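Re: [chores] Robots and housework, the yearly argument
From: Marama Tuhiwai
To: chores list
Date: Friday, September 27, 2024

On the list, Voyle wrote:

> I see the Grulham people are at it again. Another season of
> demos, another set of arms picking up a thing and putting it
> somewhere else. My mother-in-law is 83 and she can clear a
> dinner table, scold two grandchildren and find the lid for the
> casserole without stopping to plan a trajectory. When do we
> admit that housework is the hard problem and chess was the
> easy one? I'd settle for a machine that tidies the hall.
> Does anyone here who works on this stuff believe it, or is it
> just for the grant money?

I work on this stuff, and I believe it on alternate weeks. You caught me in an off week, so let me get the complaints over with first.

Your mother-in-law is unfair competition. She has been practicing for 80 years, she knows whose casserole it is, and she doesn't have to be told that the floor is a thing you stand on. We spend a depressing share of our time on that last category. At Zastesel we put together a tidying task last winter, all in simulation, with the sort of rooms you'd find in a normal house if a normal house had been furnished by a committee of programmers. Two arms, a bunch of household objects, and an instruction along the lines of "put the lamp where it goes." I wrote that instruction. I have regretted it since December.

Where does a lamp go? On a table, you'd think. Which table? Which end of it? Facing what? If there's already a clock there, does the clock move over, or does the lamp look for somewhere else to live? My husband and I have been married a long time and haven't settled this for the bedroom.

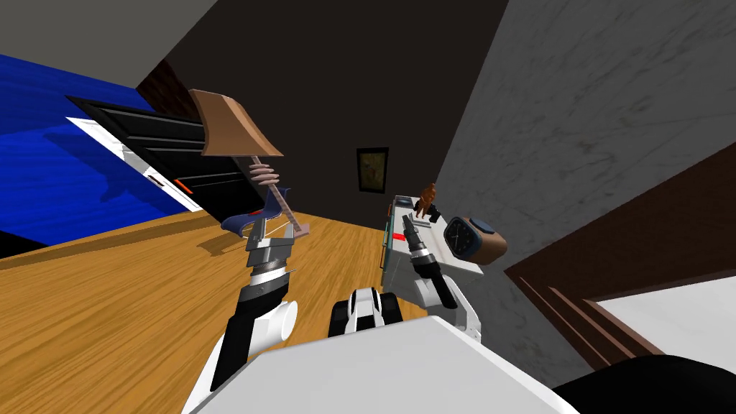
So the grasping, which is what all the demos show, has become the part I worry about least. Give me an object with a decent narrow bit to hang on to and a gripper will usually manage it. It may hold the object at an angle no decorator would approve of, but held is held. The trouble starts at the other end, when it has to let go. Setting a thing down means knowing which way up it belongs, how high the surface is, and what else is sitting there already. People do all of that while talking on the phone. Our arms do it with the air of someone defusing a bomb, and then they knock over the teddy bear.

We ran 2,000 attempts at one version of the lamp task. I'm not going to post the success rate because Grulham reads this list (hello, Grulham) and because the number depends so heavily on what you call success. If you count "lamp is upright and on furniture," we look fairly clever. If you count "lamp is somewhere a person would have put it," we look like a student moving out on the last day of the lease. We had one policy that got very good at finding the nearest flat surface, and I'm sorry to say the floor is very flat.

There's also the matter of simulation, which somebody always brings up, so I'll do it myself. Yes, a simulated room is kinder than yours. Nothing is sticky. There are no cords. A simulated lamp has never once been plugged in behind a sofa. On the other hand, when it gets dropped I don't have to sweep, and I can drop it all night. Ternomlow does everything on real hardware and I admire them for it, but I've also seen their supply closet, and they buy mugs the way a restaurant does.

As for the shop floor, that's a different story and a more cheerful one. If the part comes down the same belt the same way up, the machine wins, and it won that argument years ago. A house is what you get when you let every part come down the belt whichever way it likes and then let a dog loose on it.

Your hall, then. Shoes in a pile, one umbrella, mail? I'd say 5 years before something does it badly while you watch, and I'd ask you not to save this message. Doing it well, while you're out, without you coming home to check, I won't guess. I used to guess and I have a drawer full of lost bets.

Do send me a list of what's in the hall, though. I mean it. We need objects, and whatever you people keep by the front door has to be stranger than what I come up with at my desk. Leave out the grandchildren.

Marama

Recent threads on this list
- Folding fitted sheets: has anyone solved this, human or otherwise
- Dishwasher loading, round two
- Who still has the Zastesel drawer models?
- Robot vacuums and rug fringe
- Bolt sorting on a small budget

We use cookies to remember your archive settings. Accept | Change settings

Contact the list owner | Copyright stays with the authors of each message | Back to top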